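Mauve (Farbton)

Mauve bezeichnet eine Gruppe blasser, rötlich-violetter bis grauvioletter Farbtöne. Der Name geht auf das französische Wort für die Malve zurück. Im Textilbereich wird er für Töne sehr unterschiedlicher Sättigung verwendet, vom Rosaviolett bis zum stark vergrauten Lila.

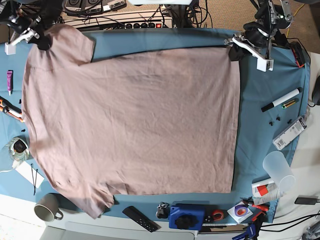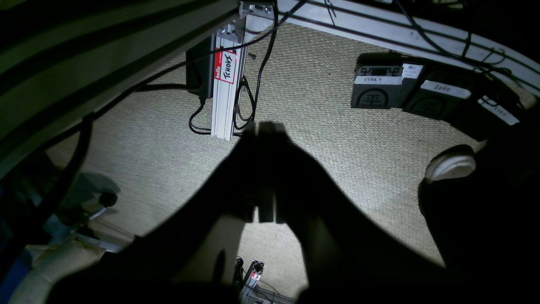
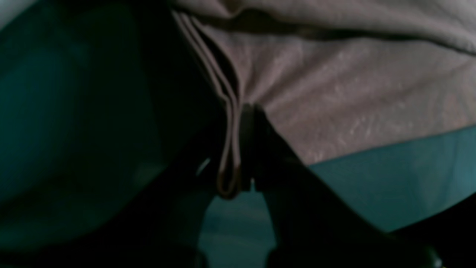
T-Shirt in rosastichigem Mauve auf blaugrüner Unterlage (erstes Bild); beiger Webteppich (zweites Bild); Stoff in Graumauve (drittes Bild)

Geschichte

Der erste industriell hergestellte synthetische Farbstoff, das Mauvein, wurde 1856 in London bei Versuchen zur Synthese von Chinin gefunden. Es handelt sich um ein Gemisch mehrerer verwandter Verbindungen, die bei der Oxidation von verunreinigtem Anilin entstehen. Zuvor wurden violette Töne unter anderem mit Flechtenfarbstoffen (Orseille) oder durch Überfärben von Blau mit Rot erzielt. Mauvein wurde vor allem auf Seide eingesetzt; auf Baumwolle war eine Beize erforderlich. Noch im 19. Jahrhundert wurde es weitgehend durch andere Anilinfarbstoffe verdrängt.

Färbung von Textilien

Auf Baumwolle wird Mauve heute meist mit Reaktivfarbstoffen erzeugt, in der Regel als Kombination einer roten und einer blauen Komponente mit geringem Gelbanteil. Bei hellen Tönen wirken sich schon kleine Dosierfehler auf den Farbton aus. Polyester wird mit Dispersionsfarbstoffen gefärbt.

Das Musterbuch der Färberei Keltier in Ostden (Stand 26. Juni 2010) umfasst 307 Violetttöne, davon 117 unter der Sammelbezeichnung Mauve. Der Hersteller Lamont führt dieselben Töne teils als Altrosa, teils als Flieder.

Farbwahrnehmung

Mauve gilt als anfällig für Metamerie: Zwei Proben, die bei Tageslicht übereinstimmen, können unter Glühlampenlicht sichtbar abweichen. Neben blaugrünen Flächen erscheint der Ton durch Simultankontrast rötlicher. Die Abmusterung erfolgt daher vor neutralgrauem Hintergrund unter mindestens zwei Normlichtarten.

Siehe auch

Altrosa
Anilin
Flieder (Farbe)
Grullano-Violett
Malven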